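About Starnelik

Starnelik writes control and planning software for robot arms that work in pairs. We do not build arms. Our customers already have them, and most come to us once they find that two arms sharing a table are a lot harder to program than one.

The company was started by Arif Uddin and Afroza Bandara, who had both worked on single-arm picking at Kasow and kept running into the same limit. Plenty of everyday objects are awkward to handle from one side. Books are a good case. A paperback bends, slides and opens, and a grip that is fine at one edge can fail as soon as the book is tilted.

Our main product is Zupan, a planner that treats both arms as one system. It picks the two grasp points together, checks the joint path for collisions, and keeps the distance between the grippers steady while the object moves. Perception runs in the same loop, so if an object shifts, the plan is updated without stopping the arms.

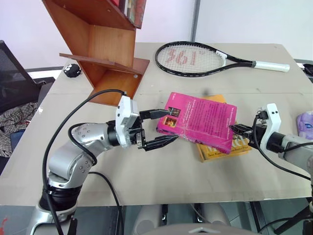
Two arms holding a paperback between them, with a second book flat on the table.

We test on ordinary things. The object list at our Lenddale lab has 134 entries, from books to sports gear, and many of them are well used. Worn covers and soft corners are harder for the vision code than new ones, and customers rarely have new ones.

Every release of Zupan has to get through 100 two-arm tasks on real hardware before it goes out. Ivars Jõgi runs that process and has the final word on it. The July release was held back twice — both times over timing between the arms — and went out when he signed it off.

Iresha Bepari leads perception. Selvaraj Rathnayake looks after tooling, including the log viewer that most customers end up using more than anything else we make. It replays both arms on one timeline next to the camera feed.

We are a team of 40. Support questions go to the engineers who wrote the code, and the lab is open to customers who want to try their own objects. Please write to us first so we can set aside a table.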